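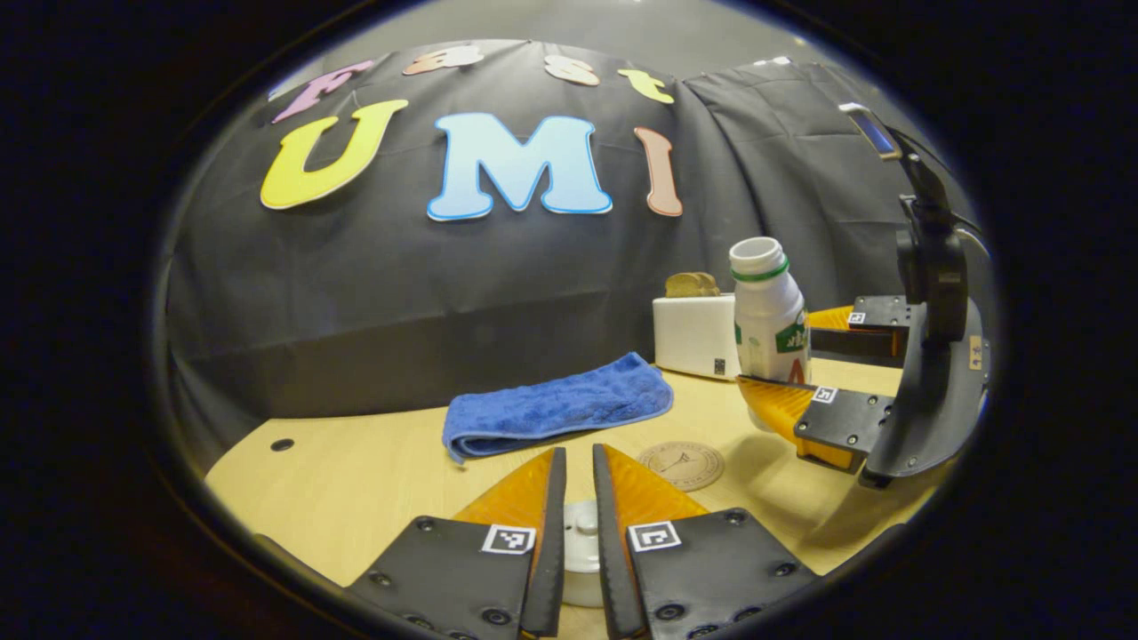 Figure 1. Cut-out letters on the black curtain behind the table.

Keeping an old baler going: what we learned from a season with the Gurnero
Project report, Agricultural Engineering, second year
November 26, 2020

1. Why we picked this

Our group wanted a project with grease in it. The college farm at Haverford has a small square baler, a Gurnero, which had been parked at the back of the implement shed since it began missing knots. A newer Laraleo round baler does most of the work now, but small bales still sell well to horse owners, so there was a good case for getting the old one back in the field. We were given the keys to the shed in March and could hardly wait to start!

2. What we did first

The previous user had left a notebook in the toolbox, and it was a brilliant find. It listed every shear bolt changed and every roll of twine, with the bale counter at 3765 when the entries stopped. We began with the easy jobs – cleaning out old chaff, greasing the bearings and checking the chains for stiff links. Out of all the grease points, 11 would not take grease at first. Eight came good with a new nipple. The others needed the hardened grease picking out by hand, a slow but very satisfying afternoon.

3. The knotters

This was the part we enjoyed most. A knotter looks impossible until you turn the flywheel by hand and watch it go through one cycle, and then you want to show everybody. The left one was fine. On the right one the twine disc was holding too loosely, so the end slipped out before the knot was made. We tightened the holder spring a quarter turn at a time and tied test knots with scrap twine. The twine knife was also blunt and went on the bench grinder.

4. In the field

We baled the bottom meadow at Sarnen, a bumpy piece with one wet corner. The first few bales were shaped like bananas – our driving, mostly, as we were feeding one side of the pickup only. Weaving gently across the swath sorted that out. We had 11 missed knots over the whole job, nearly all of them before we slowed down on the headlands.

5. What we would change

We should have measured the plunger knife clearance before the season and not halfway through it. We also want to try a thicker twine next year and compare the two on the same field. The feeder tines are worn and still need replacing.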